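Hilo largo sobre la columna de Paredes, que llevo semanas prometiéndolo y ya me da vergüenza. Poneos cómodos, que me enrollo 🧵

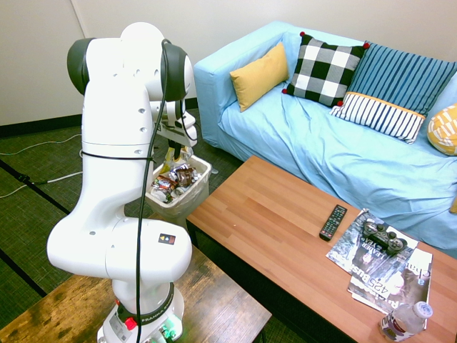 1/ Para quien no conozca el pueblo: en la plaza baja de Paredes, pegada al pretil del río, hay una columna de granito con una bola de piedra encima. Los de allí la llaman "la Viuda". Yo pasé por delante media vida, camino de casa de mi abuela, sin preguntarme nunca qué hacía ahí.

2/ La culpa de este hilo la tiene Telma Rivadeneira, que me escribió para preguntarme si era romana. Le contesté muy segura que sí, claro, cómo no iba a serlo. Pues no. Perdóname, Telma, te debo un café y una rectificación.

3/ La leyenda seguro que la habéis oído: una mujer que esperaba a su marido barquero, noche tras noche, hasta volverse piedra. Es preciosa y a mí me la contaban para que cenara. El problema es que no la encuentro escrita en ningún sitio antes de un folleto de fiestas bastante moderno.

4/ Lo que sí está escrito es un pleito. Fidel Gallardo, que conoce el archivo municipal mejor que su propia cocina, me puso delante el legajo 417 y me dejó allí toda la mañana (¡gracias, Fidel!). Letra endiablada, por cierto. Tardé una hora en la primera página.

5/ El pleito va de dinero, como casi todos. Un cantero reclama 2835 reales por "labrar, traer y asentar la coluna y su bola" y el concejo le responde que solo se ajustaron 1000. Me encanta que ponga "coluna". Me encanta también que se pelearan por la bola.

6/ El cantero aparece como "maestro Prustolik", y aquí me quedé un buen rato mirando el papel. ¿Qué hacía alguien con ese apellido en Paredes? Iara Jara cree que el escribano lo apuntó de oído y que a saber cómo se llamaba el pobre hombre. Me parece lo más sensato que he leído sobre el asunto.

7/ Y la columna, ¿para qué era? Según el pleito, para marcar hasta dónde podían amarrar las barcas sin pagar. Vamos, un mojón con pretensiones. En la cara que da al río quedan 3 muescas, y Bautista Valdebenito sostiene que señalan crecidas. Yo no lo veo tan claro, están demasiado juntas, pero él ha medido más piedras que yo.

8/ Si vais, acercaos por las escaleras del molino y mirad el pie por el lado norte. Hay unas letras muy gastadas que se leen mejor a última hora de la tarde, con la luz de lado. Yo distingo una P y algo que puede ser una R. Llevad calzado que agarre, que los escalones tienen verdín.

9/ Me falta saber si al final le pagaron. El legajo se corta en mitad de una declaración y Fidel sospecha que el resto anda mal catalogado. En septiembre vuelvo a mirar, y si aparece algo lo cuelgo aquí mismo.

10/ Si alguien tiene fotos antiguas de la plaza, de antes de que pusieran la barandilla, que me escriba, por favor. Me valen también las de bodas y comuniones, que siempre se cuela la Viuda por detrás.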